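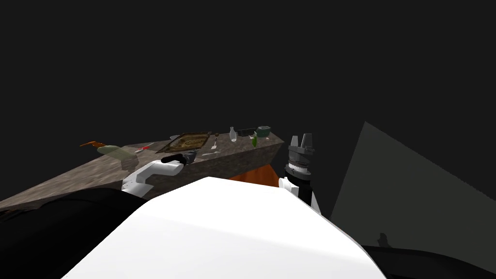 January, controller comparison, two-arm kitchen model

Picked up where I left off before the break. The question is still whether we keep the Kestiter controller on both arms or move over to the one from Mindar. Selim wants an answer before the Trunemgate order goes out, and the gripper choice hangs on it too, so I ran both together in simulation.

Setup notes so I can find this again. Counter layout is the crowded one: tray, clear bottle, dark box, green lidded container, and the flat utensils on the slab. Head camera view only. Wrist cameras were off for everything below. Lighting is the default, background left black. I had meant to load the full room but it slows the renderer and nothing in the test touches the walls.

Physics step 2000 per second, controller at 200. Left arm does the reaching, right arm holds its upright pose unless the task calls for it. Each run starts from the same saved joint state. I wrote over the old one by mistake in the morning and had to rebuild it by hand, so do not compare joint logs from before noon with the later ones.

Kestiter controller first. Reaching out over the counter is fine. The elbow comes low over the front edge of the slab and I had to raise the rest height twice before the link stopped touching. Once that was set, the approach to the thin white utensil was smooth and the fingertips ended up where I asked. Closing on it is another matter. The fingers come in at a shallow angle and the lower one hits the stone before the pair closes. The controller then pushes against the contact and the wrist chatters. I cut the stiffness in half and the chatter went away, but the fingertips then sagged when the arm was fully extended.

Mindar controller second. Same pose, same target. It gave way on contact and did not chatter at any setting I tried. It is slower to settle. On the long reach it overshot and came back, and in one run it pushed the spoon out of place on the way past. I lowered the speed limit to fix that, which cost time on every run after.

Grippers. The narrow fingers from Başaran are the ones loaded now on both sides. I also ran the wide pads for comparison. The wide pads are better on the bottle and on the box, since they stay flat against a straight side. They are no good for anything lying on the slab. The narrow ones got the utensil off the counter in 4 of 5 tries with Mindar. With Kestiter at low stiffness it was 2 of 5. I did not bother with the wide pads on the utensil after the first attempt.

Did not get to the tray. It wants both arms, and the right arm has to come down from upright past the torso shell, where the collision mesh is still the coarse one. The planner refuses most paths there. I think the mesh is too fat at the shoulder. Selim said he would export a tighter one.

Camera. From the head view the left gripper is easy to follow until it gets near the object, and then the dark fingers hide the part that matters. For the thin items I was reading contact from the log and not from the picture. The bottle is hard to pick out too, clear glass with that black behind it. The segmentation lost it several times and once gave its label to the box. I would like to repeat with the wrist cameras on before we say anything about detection, and also with a plain gray background to see how much of that is the black.

Logs are in the shared folder under kestiter_narrow, kestiter_wide, mindar_narrow and mindar_wide. The first run in kestiter_narrow is from before the rest height change. Skip it.

For now I lean toward Mindar with the narrow fingers on the left. Right side undecided until the tray has been tried.

To do:
New shoulder mesh (Selim).
Mindar again with damping up, see if the overshoot goes without the speed limit.
Wrist cameras on.
Save the start pose under a different name and lock the file.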